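Water rates and a long Monday meeting

27 January 2025

I went to the town council work session tonight, mostly to hear what they plan to do about the water bills.
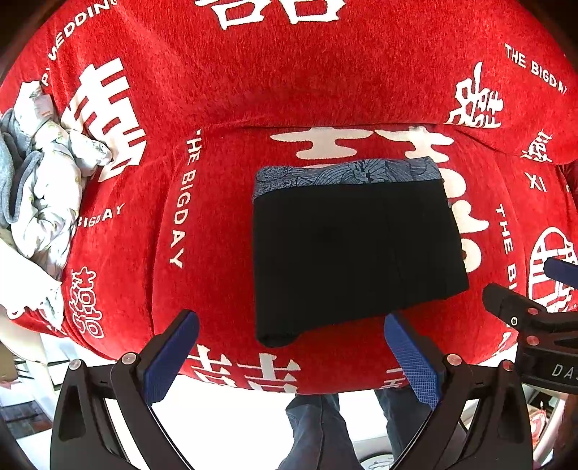
There were 35 people in the room, more than I expected for a work session. Gayan Howlader from public works said the base rate would go up $5 a month if the council votes for it in February. The money would go toward replacing the old main under Risov Street, which has broken twice this winter.

Kuo-hua Su asked whether people on fixed incomes could get a discount. The answer was maybe – staff will bring back numbers. I'd like to see those before the vote.

They also talked about parking behind the Lerier building. The 25 spaces there may go to a two-hour limit. I park there for the library and two hours is enough for me, but the shop owners didn't like it.

I left before the sidewalk item. The vote is at the next regular meeting.

Recent posts
Snow routes, again
Who plows Tai Lane?
Notes from the budget hearing
Library hours are changing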